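Household Organization, Unit 3
Open shelving, baskets and the floor in front of them
Handout prepared by Agata Ferri, Merrick evening course
Mar 15, 2021

Please read before the practical session. The exercise at the end should be given to Ettore Vitale.

1. What we mean by open storage

In Unit 2 we spoke about closed storage: drawers, cupboards, boxes with a lid. Open storage is a shelf or a compartment without a door. The thing inside is seen and can be taken with one movement. Dust comes in more easily, and disorder is visible from across the room.

Students often ask which is better. I prefer to ask how many times in one week the thing is used. Things for every day go to open storage. Things for two times in a year go behind a door.

2. The compartment and its size

A compartment has three measures: width, height and depth. Beginners look at the width and forget the depth. When the depth is too big, a second row appears behind the first, and the second row is soon forgotten. For small things I recommend 400 mm at the most.

In the Nernell apartment, which we use for our calculations, the owner paid 3,100 for furniture in the living room and the hall, and after one winter half of the compartments held things without any group. The furniture was good. The groups were never decided.

Decide the groups on paper first. Write one word for each compartment. If you need a sentence, the group is too mixed and you must divide it.

3. The basket

A basket has two uses, and they should not be confused.

a) The basket that stays. It lives in a compartment and holds small things of one kind, such as gloves or cables.
b) The basket that travels. It stands on the floor during the tidying and receives what must go to another place. At the end it is empty and goes away.

For the travelling basket choose a strong color, because a basket in the color of the furniture is easily left behind with things still inside. Plastic is fine and can be washed. Put it close to the shelf, on the side of the hand you use less – then you do not step over it.
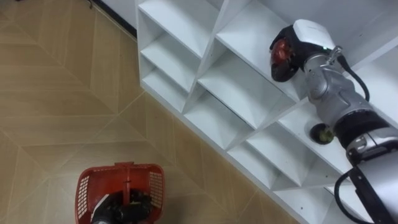
The order of work is from top to bottom. Empty one compartment, wipe it, put back only what belongs to its group, and put the rest in the travelling basket. Then take the next one. Do not empty the whole unit at once, as then the floor is full and there is no place to stand.

4. Surfaces

Glossy white panels show finger marks and gray dust in the corners. Use a soft cloth, a little damp, and dry after. In the corners where two panels meet, fold the cloth over one finger. No rough sponge.

Floors with grout lines: sweep along the line first, then across. With a herringbone or chevron pattern the lines change direction, so work in short pieces. Lift the basket when you move it – do not drag it.

5. Exercise

Choose one open shelf at home. Draw it, write the groups, tidy it with one travelling basket and note what was left in the basket at the end. One page is enough. The Griditz paper form can be used, but it is not necessary.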